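赴克兰伍德犬类护理与园艺开放日考察报告 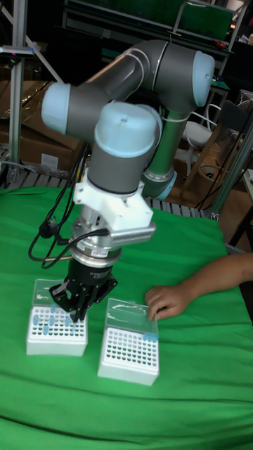

图片来源：克兰伍德园区资料室

一、考察概况

五月，正值月季初花，本会组织会员代表赴克兰伍德（Clandwood）园区，参加其年度开放日活动。代表团由邱志强（Zhiqiang Qiu）带队，成员共7人，来自犬只洗护、家庭园艺及宠物寄养三个方向。考察内容包括犬只洗护中心、香草种植区、犬庭共用示范花园以及下午的专题座谈。现将有关情况报告如下，供各地分会参考。

园区位于城郊丘陵地带，由公路驱车约一刻钟可达。开放日上午九时开始入场，入口处设有犬只登记台，工作人员查验免疫证明后发放布质颈牌，红色表示不宜与陌生犬接触，绿色表示可以正常社交。登记手续简便，但排队区域遮阴不足，部分犬只等候时较为烦躁。代表团已就此向园方当面提出建议。

二、洗护中心

洗护中心为单层建筑，分为接待、预洗、洗浴、干燥、修剪五个区域，各区之间以矮门相隔，犬只单向通行。负责讲解的是中心主管达拉妮·拉塔纳军（Daranee Rattanakul）女士。据其介绍，该中心开办之初采用高位浴槽，后因老年犬与大型犬上下不便，全部改为低位坡道式浴池，池底铺设防滑垫，每次使用后取出冲洗晾晒。

水温控制是讲解的重点。中心规定洗浴用水以接近犬只体表温度为宜，幼犬和短毛犬略高，双层被毛犬种在夏季可适当调低。冲洗自肩背部开始，逐渐向后躯推进，头部最后处理，只用湿布擦拭，不直接淋水。代表团成员颂杰·斋迪（Somkiat Jaidee）先生询问对惧水犬只如何安排，达拉妮女士答复称，首次到访的惧水犬当日不洗浴，只在干燥的浴池内停留数分钟并给予零食，第二次再放少量温水，多数犬只在第三次到访时可以完成全程。

中心所用洗浴皂由园区自行配制，以薰衣草为主要香型，香气较市售产品清淡。讲解人员特别说明，犬只嗅觉灵敏，香料用量宜少不宜多；植物精油未经稀释不得接触犬只皮肤，猫只同住的家庭更应谨慎。对皮肤有破损、红疹或正在用药的犬只，中心一律不予洗浴，建议先行就诊。代表团认为这一做法稳妥，值得各分会所属门店采纳。

干燥区未使用箱式烘干设备，以吸水毛巾配合低风速手持吹风为主。此种方式耗时较长，一只中型长毛犬通常需要四十分钟以上，但犬只普遍较为安静。中心为此实行严格预约，每日接待24只，不接受临时加号。

三、香草种植区与月季园

香草种植区由谢尔图·莱塞宁（Kerttu Räsänen）女士管理。该区种植薰衣草300株，供洗浴皂及干花制作使用。植株行间铺设碎石，排水良好，雨季未见明显积水。莱塞宁女士介绍，薰衣草忌湿忌肥，花后应及时修剪，但不可剪至木质化老枝，否则难以萌发新芽。代表团所在地区夏季湿热，直接引种恐有困难，可考虑盆栽或选用较为耐热的品种。

月季园与种植区相邻，园龄较长，品种以灌丛型为主，另有数株藤本攀于旧砖墙上，据称是前任园主留下的，品种名已不可考。园方此前曾多次发生犬只啃食花蕾、刨掘根部的情况，现采取的措施有以下几项：

花床抬高，边缘以石块砌筑；
月季外围密植低矮香草，形成过渡带；
沿围栏内侧留出巡行小径，顺应犬只沿边界走动的习惯；
另设沙坑一处，专供刨掘。

莱塞宁女士表示，其中以沙坑效果最为明显，但沙子须定期翻晒更换，并在夜间加盖，防止野猫进入。园内不使用骨粉类肥料，因其气味易诱使犬只翻掘并误食。可可壳覆盖物同样不予使用，该材料对犬只有中毒风险。除虫以人工摘除和冲洗叶背为主，确需用药时，相应区域关闭，待药液干燥并经检查后方可重新开放。

四、示范花园

示范花园由普鲁斯卡（Plulska）苗圃与科兹沃夫斯基（Kozłowski）石材行合作建成，面积不大，以普通家庭后院为参照。园内铺装采用浅色石板，代表团到访时近正午，阳光强烈，讲解员塔萨尼·伦吉（Tassanee Ruangrit）女士请各位以手背贴于石板上试温，并指出手背不能停留数秒的地面即不宜让犬只行走。相较之下，树皮小径与草坪明显凉爽。

园中植物均附标牌，注明对犬只是否安全。铃兰、杜鹃、夹竹桃等有毒植物不在园内栽种，仅以图板形式列于入口处。代表团认为图板内容实用，唯字号偏小，且缺少误食后的应急联系方式。伦吉女士表示将在下一次更换时补充。

示范花园一角设有饮水处，水盆分高低两档，每小时换水一次。园方另备有薄荷与欧芹盆栽，供访客带回，代表团领取数盆，已转交本会办公室养护。

五、五月巡游

下午二时，园区举行传统的花颈圈巡游。参加犬只佩戴由主人编制的花环或鲜花装饰的牵引绳，绕月季园缓行一周。今年报名犬只超过300只，园方将队伍按体型分批放行，每批之间留有间隔，秩序总体良好。花环用材须事先检查，仅限园方公布的安全花材，不得使用铁丝，固定处须可在受力时自行脱开。

巡游不设名次，仅由访客为喜爱的花环投递干花一枝。当日获赠最多的是一只十二岁的拉布拉多犬，其颈圈以雏菊和迷迭香编成，行至半途已被同行犬只吃去一截。

六、座谈情况

座谈会于下午三时半在园区温室旁的会议室举行，由克兰伍德方面主持，胡拉苏姆（Hullasum）寄养中心亦派员列席。会上主要讨论了三个问题。

关于老年犬洗护，各方一致认为应缩短单次时间，必要时分两日完成，并在洗浴前后安排休息。胡拉苏姆方面介绍了以擦浴代替部分全身洗浴的经验，代表团对此表示有兴趣，希望获得其操作记录。

关于节假日寄养，各方对高峰期的接收上限看法不一。克兰伍德主张按夜间值守人数确定，胡拉苏姆则主张按独立活动场地数量确定。会议未形成统一意见，约定会后继续以书面方式交换材料。

关于会员交流，邱志强先生代表本会邀请园方人员于秋季回访，并就薰衣草在湿热地区的栽培进行现场指导。莱塞宁女士原则同意，具体时间待定。

七、建议

根据考察情况，代表团向本会提出以下建议：

一是在洗护门店操作规范中增列惧水犬分次适应的内容，并对皮肤异常犬只明确暂缓洗浴的要求。

二是参照示范花园的做法，编印家庭庭院常见有毒植物图册，字号应便于老年会员阅读，并附各地动物医院联系电话。

三是明年春季试办小规模花颈圈活动，花材清单和颈圈安全要求可在征得克兰伍德同意后参照使用。

本次考察交通费用由本会承担，午餐由园方提供。洗浴皂样品两块及座谈会记录存本会办公室，会员如需查阅，可于工作时间前往。

（考察代表团供稿）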